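Entretien d'un plan de travail en pierre : notes après deux ans

Publié le 22 décembre 2025

Le plan de travail de la cuisine est en place depuis deux ans. Noir, veiné de blanc, finition polie. Le marbrier l'a vendu comme un marbre, ce qui implique une roche calcaire, donc sensible aux acides. Toute la suite découle de ce point.

Il faut distinguer deux phénomènes que les forums confondent. La tache est une pénétration : un liquide coloré ou gras migre dans les pores. L'attaque acide est une perte de matière en surface : le citron ou le vinaigre dissolvent le carbonate et laissent une zone mate. Un hydrofuge ralentit la première et ne change à peu près rien à la seconde.

Sur une pierre noire polie, l'attaque se voit davantage que la tache. Il suffit de se placer à contre-jour, le regard presque au niveau de la surface.

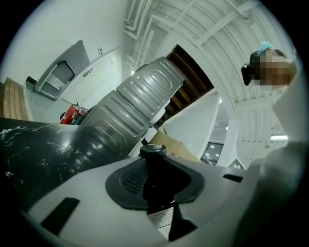 Pour l'hydrofuge, j'utilise le Florow, en phase solvant. Application au chiffon, temps de pénétration de 16 minutes, puis essuyage complet. Le surplus non essuyé forme un voile gras pénible à reprendre. Une deuxième couche n'a rien apporté chez moi. Je renouvelle chaque année en février, quand la cuisine peut rester inutilisée une nuit.

Le test de la goutte reste le plus simple : un peu d'eau, on attend, on essuie. Si la pierre fonce, le traitement est à refaire. Sur un noir très dense, la différence est difficile à lire et je fais l'essai sur une veine claire.

Côté nettoyage courant, eau tiède et savon neutre très dilué, rinçage, microfibre sèche. Pas d'anticalcaire, y compris autour du robinet.

Pour les zones mates, j'ai essayé les disques Skjelbred, du grain 120 au grain 2000. Le 120 était une erreur : il creuse des rayures qu'il faut ensuite effacer à chaque passe. Pour une simple trace d'acide, commencer bien plus fin, à l'eau, puis finir à la poudre à polir.

Reste le joint silicone contre la crédence, qui jaunit. Je le referai avant l'été.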